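Keeping the Old Desktop

I have put off writing up how I keep my files because the answer is dull. I use an old desktop tower, two outside drives and a notebook. A few people asked after my post on scanning family photos, so I'll set it down once and link to it from now on.

The short version is that I stopped trusting myself to remember where things are. For years I had photos on a laptop, more photos on a phone, tax papers in my email, and a folder called "New Folder 2" on a thumb drive that I carried through two moves. When my aunt in McIver asked for the picture of her parents on the porch, I spent most of an evening looking for it. I had scanned it. I had even named it. It was in a folder of receipts.

So that September I started over. I made one main folder for each year and inside each year the same handful of folders: photos, letters, house, money, work. If something doesn't fit, it goes in a folder called sort, and I go through sort on the first of the month. Some months I skip it. It never gets so big that I can't catch up.

File names were the next thing. I used to write long ones, with everything in them. Now it's the year, the month, and a word or two. "Porch" is enough if it's in the right year. Ewan Laing, who I used to work with at Plorard, puts the full date and a project code on every file he owns, and it works for him. I tried his way and quit before I had renamed 100 of them.

The photos took the longest. Most of what I had were copies of copies. Where two looked the same I kept the larger file and threw out the other, and I didn't open each one to check. I may have lost something that way. I decided I could live with it. What I regret more is not writing names down while my mother could still tell me who was who. If you have boxes of prints, do the names first, in pencil on the back, and worry about scanners later.

Then there is the machine itself. I like a tower because it opens up. When a drive gets old you take it out and put another one in, and the rest of the computer carries on. I have had laptops where that was a whole afternoon with tiny screws, and one where it couldn't be done at all. A used office tower costs very little, and it doesn't need to be fast to hold files.
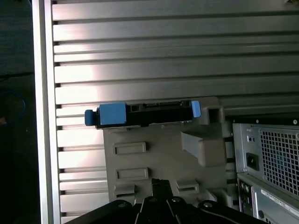
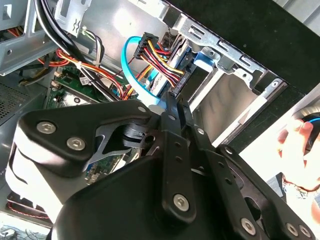
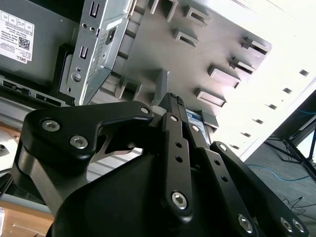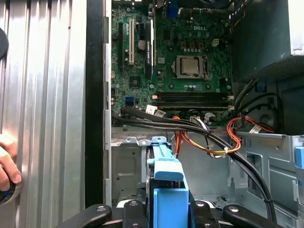 Inside a desktop tower, side open.

Greer Dalgleish
Writer and editor of this blog

My habit is to replace a drive before it fails. I write the month I bought it on a strip of masking tape and stick that on the inside of the desk drawer. When the tape starts to look old, I order a new drive. I know there are programs that will report on the health of a drive, and I have run them, but I had one go bad a few weeks after it got a clean report. The tape has done at least as well.

The two outside drives are for copies. One stays in the closet at home. The other lives at my brother's place in Rivura, in a cookie tin on top of his bookcase, and we swap it when I visit. It's usually a few months behind. If the house burned down I would lose a season of photos and keep the rest, and I'm fine with that.

I don't use online storage for much. I paid for it for a while and found I was treating it as a place to put things I didn't want to deal with. It also kept asking me to buy more room. I still use the free part for papers I need when I travel.

The notebook is the part people laugh at. It's a plain school notebook with a page for each year. On the page I write what's big that year: the trip to Sekaso, the new roof, the dog. It takes a few minutes in December. When someone asks for a picture I look there first, find the year, and then go to the computer. It's quicker than searching, and my husband can use it without asking me how anything works.

He did ask what would happen to all of it if I weren't here. I hadn't thought about that. I've since written one page with the password to the computer, where the drives are, and which folders matter. It's in an envelope with the wills. I left off most of the work folders, which can go in the trash as far as I'm concerned.

The whole thing comes to 12 years of folders now, and the early ones are still a mess. I do a little on rainy days. Last week I got through the letters and found one from my old landlord about a broken window, and I kept it for no good reason.

Next post will be about the garden, if the beans come up.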